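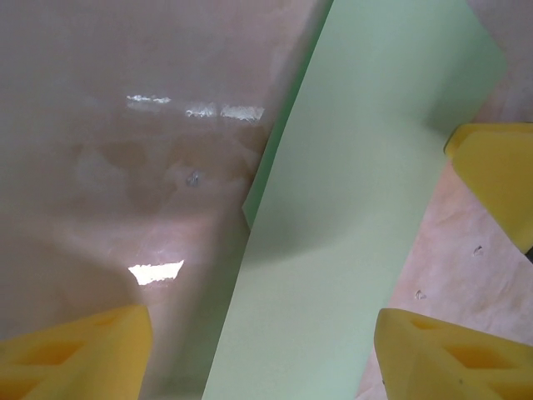
Pale green sheet with a curled edge, between a glossy beige surface and a creased, paler one.

Flattening curled paper and thin card

Sheet that has been stored on a roll, or stood on end in a rack, takes a set. It will not lie flat for cutting, gluing or lining a drawer until the set is taken out. The method below suits uncoated paper and thin card. Do not use it on photographs, on anything printed with water-based ink, or on glossy stock, which marks easily.

Find the direction of the curl first. Lay the sheet on the bench and let go of it. The edges that lift show the inside of the curve. On matte coloured stock the curl is easier to see with a lamp set low to one side — a bend in the middle of the sheet gives a soft shadow that overhead light tends to wash out.

Clean the surface before the sheet goes down. Grit under a sheet will dent it once weight is applied, and small grey specks are hard to spot on a shiny worktop because of the reflections. Wipe with a barely damp cloth, dry with a second cloth, then pass a clean hand over the area.

Light curl
Turn the sheet so that the lifted edges face down. Cover it with a clean board and load the board evenly. Leave for 8 hours. Books will do for weight if they are spread over the whole board; a single stack in the centre leaves the corners free to rise.

Stubborn curl
Roll the sheet loosely against its set around a wide cardboard tube. Hold for a minute, release and check. Repeat with a slightly firmer roll if needed. A narrow tube will crease card. Finish under the board as above.

Folded lip along one edge
A lip will not press out fully once the fibres have broken. Where the size allows, trim it off. Otherwise place scrap paper over the lip and rub along it with the back of a spoon, working from the middle towards each end. Rubbing without the scrap paper leaves a polished line on matte stock.

Backing papers
Wrinkled tissue or thin wrapping should not be left under a sheet being pressed. The creases print through. Use blotting paper or plain newsprint with no ink on it.

Storage
Keep sheets flat in a shallow drawer, no more than 26 to a stack, with a board on top. The drawers in the Ivness workshop take sheets up to 554 mm long and 388 mm wide. Longer pieces go on the widest tube available, wound loosely and tied with tape — elastic bands cut into the edges. Keep all paper away from radiators and outside walls.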